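Grultine: a block bin and pick logs from a shared workshop

Grultine is a small bin-picking setup built on a table in the Harnik shared workshop. This README covers the build, the recordings that come with it, and what to expect if you want to use either one. It replaces the old notes file, which had gone out of date.

Last edited 19 April 2019 by Orest Panasiuk.

What is in this release

The release holds 3,597 recorded pick attempts. Each attempt has one still taken before the arm moves, one taken with the gripper down, and a text log of joint positions and gripper width. 774 attempts were run by hand from the jog panel. The rest were run by the picking script.

There are 2 folders at the top level. "manual" has the hand-run attempts and "script" has everything else. Inside each one, attempts are numbered in the order they were made. Some numbers are missing. Those were runs where the log did not get written, and I deleted the stills that went with them.

The CAD files for the gripper finger pads are in the separate Erker repository, along with the finger mount. You do not need them to use the recordings.

The build

The arm is a KUKA on loan to the workshop under a long-term agreement. It is not part of the parts list, and I can't help you find one. Everything else came from the workshop shelves or a hardware store.

The bin is a gray tray with sloped walls. I put a flat metal plate in the bottom so that the blocks sit level. The plate is not glued. If you build your own, cut it a little small and shim it, or it will bow up in the middle when the gripper presses on it. Mine took three tries.

The bin sits on a wooden board and is held with clamps. I started with screws, but the bin has to come off whenever someone else needs the table, and clamps are faster. Check them at the start of every session. A bin that has shifted a few millimeters still looks fine in the stills and will ruin the calibration.

The gripper is a parallel type with metal fingers. Its small circuit board is mounted right beside the fingers, and the cables run back along the top of the arm. Leave more slack at the wrist than you think you need. My first cable run was too short and pulled a connector loose when the wrist turned.

The blocks are rectangular and come in two colors, orange-red and dark green. The color has no effect on the script. I wanted two so that a person checking the stills could tell neighboring blocks apart.
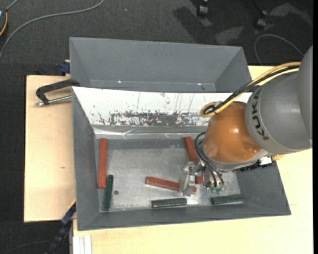
Running a session

1. Clamp the bin and wipe the plate.

2. Power up the arm and run the homing program from the pendant.

3. Start the logger before the picking script. The script will run without the logger and will not warn you.

4. Scatter the blocks by hand. Do not line them up. Leave some close to the walls, as these are the picks the script needs the most practice on.

5. Enter the session name. Use letters and numbers only. Spaces break the export.

6. Run the script with the speed limit on. Everyone stays behind the tape line while the arm is enabled, and one person stays at the stop button.

7. When the session is done, export the logs and copy them to the workshop drive before shutting down.

Log format

Each log is a plain text file with one row per time step. The columns are time in seconds, the joint angles in degrees, gripper width in millimeters, and a state word. The state word is one of: home, approach, down, close, lift, drop, abort.

The last line of the file is the result. "ok" means the block was dropped in the output box. "miss" means the gripper closed all the way. "slip" means the gripper had a block at close but not at drop. "abort" means someone or something stopped the run.

Results are set from gripper width alone, with no check against the stills. I went through 743 of the script attempts by eye and fixed the wrong labels I found. Those attempts are listed in checked.txt. Treat the labels on the others as a good guess.

Known problems

The lighting changes between sessions. The workshop has windows on one side and I did not cover them. If your method depends on color, look at the morning and evening sessions separately.

The white panel at the back of the bin has picked up scuff marks and scratches. Simple color thresholding can take the reddish marks for part of a block. Masking out everything above the plate fixes this.

Blocks lying flat against a wall are often missed. The fingers need room on both sides, and the approach path does not try to push a block clear first. I have a half-finished branch that does this, named costello after the Costello sorter the workshop used to have. It works on the long walls and not in the corners.

Clock time in the manual folder is off by one hour for the sessions recorded before October, when I found that the logging computer was set wrong. Times within a single log are fine.

What this is good for

People here have used the recordings to test block detection and to compare ways of picking a grasp angle. The set is too narrow to say much about other objects. There is one bin, one gripper, one block shape and one camera position. A detector trained on it will probably need new stills if you change any of those.

Please do not copy joint positions from the logs and play them back on your own arm. They are only valid for this table and this bin height.

License and contact

The recordings and scripts are free to use for any purpose, with credit to the Grultine project. The finger pad files have their own license, which is in the Erker repository.

Send corrections to Orest Panasiuk through the issue page. Include the folder and attempt number. If you relabel a batch, send the whole list as one text file in the same layout as checked.txt and I will merge it into the next release.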